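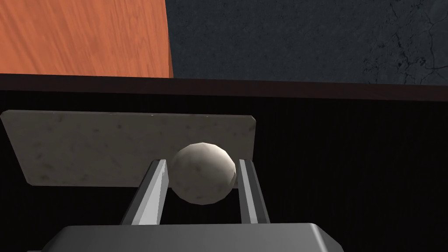
Simulation view from the gripper: the speckled ball held between the two fingers, with the slab behind it.

Progress report to the Sernadier fund, October 26, 2024

Hello again from the Goltura packing hall! Since the April report we've spent most of our hours in simulation, and I'm glad we did, even if it makes for fewer exciting stories from the floor. The ball is our stand-in for the rounder stock that people on the sorting bench pick up and turn over all day long. We ran 196 simulated grasps this period, on different starting positions, and went through the bad ones with the bench crew on the big monitor in the break room.

Those sessions were the best part of the whole period. The crew spotted right away that we were closing the fingers too early when the arm came in from the side, and they had opinions (strong ones!) about where the arm should wait while a person reaches across. We changed the waiting position twice because of them. It's slower now, and everyone likes it better, me included.

As for jobs, the plan is still the one you signed off on. The arm takes the repeat lifting at the Manzano line, and the people there move over to inspection and to running the cell. No positions go away under this grant. I won't pretend everyone is happy – a couple of the longtime sorters like the bench, and inspection means more standing and more screen time. We've asked for stools and we're working out a rotation so no one is stuck at a screen for a full shift.

Training has started. We put 2 people through the Fiker course on stopping, clearing and restarting the cell, and the next pair is signed up. Each of them gets 20 paid hours, which comes out of the training line in the budget and is on track.

What's late: the guarding. The panels came in the wrong height and went back, so the real arm stays powered down until the new ones are bolted in and checked. That pushes the floor trial into the next period. I'd like to move the unspent installation money along with it – the form is attached, and I need your okay before we reorder.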